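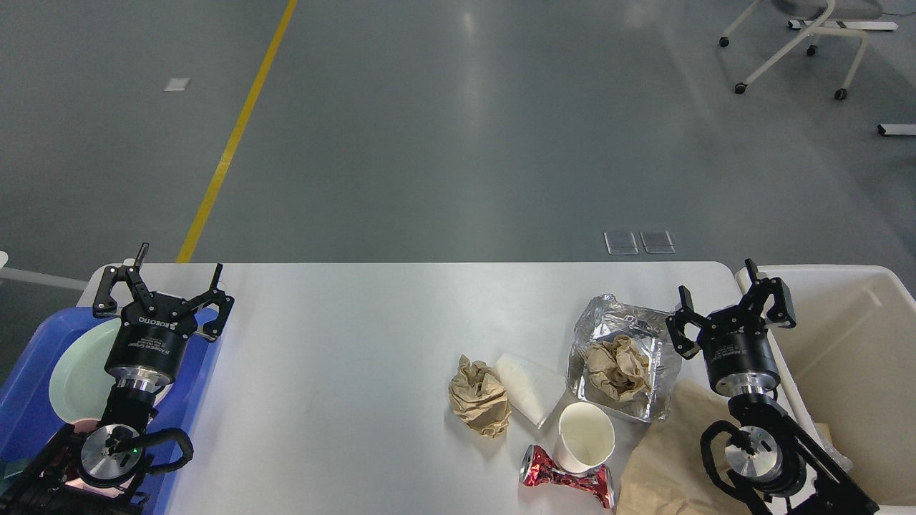

Sorting table, bin keeps tipping over (ticket 1205)

Opened by Bianca Căpraru, 2026-02-19
3 comments | 0 shares

Hi all, me again, sorry! I've been on the clearing-up side of things for a bit now and the big off-white bin at the right-hand end of the table is driving me up the wall. Every time I put a fresh liner in and the first few cans go down one side, the whole thing leans. Twice it's gone right over and I've had paper cups all over the floor, plus a dribble of somebody's cola, lovely.

What I've tried so far:

- Turned the bin round so the long side faces the table. Bit better, then it went again.
- Swapped the liners from the Jolex ones to the thicker Stodo ones. They stay up nicely round the rim but they did nothing for the lean.
- Took the liner out altogether and dropped the rubbish straight in. It stood up fine with paper in it (well, paper weighs nothing) and went over once the cans were in.

Nothing's cracked as far as I can find, I had it upside down and ran my hand all over the base. The floor there is that grey coated stuff and it feels flat to me, but I haven't put a level on it.

One more thing while I'm here. Can we agree what happens with the plates? I keep finding them in with the cups and the brown paper. I thought plates went in the blue tray at the left end and rubbish went right, and if I've got that backwards please shout.

Update, same afternoon: Tincuța lent me a spirit level and the floor is out after all, it drops towards the wall. I pulled the bin 20 cm along and it's stopped rocking when I push it. Haven't tried it full yet.

Comments (3)

Grigore Barbu
Had the same bother with the old Moldovan bins. Put something heavy in the bottom under the liner, I used a paving slab offcut. And squash your cans first, they settle much better than whole ones.

Zamfira Dumitrescu
You've got the plates right, blue tray, always. Cone cups and ordinary cups both go in the bin, so does the brown paper, don't bother flattening it. I'll put a label on the tray.

Bianca Căpraru
Thanks both! Slab's in, and I ran 5 full liners through it in the new spot without a wobble. Pulling them out is a bit of a wrestle now (the slab catches the bottom of the bag) so I've laid a bit of old towel on top and that's sorted it. Leaving this open until Zamfira's label is on, then Alina can close it.

Was this helpful? 5 likes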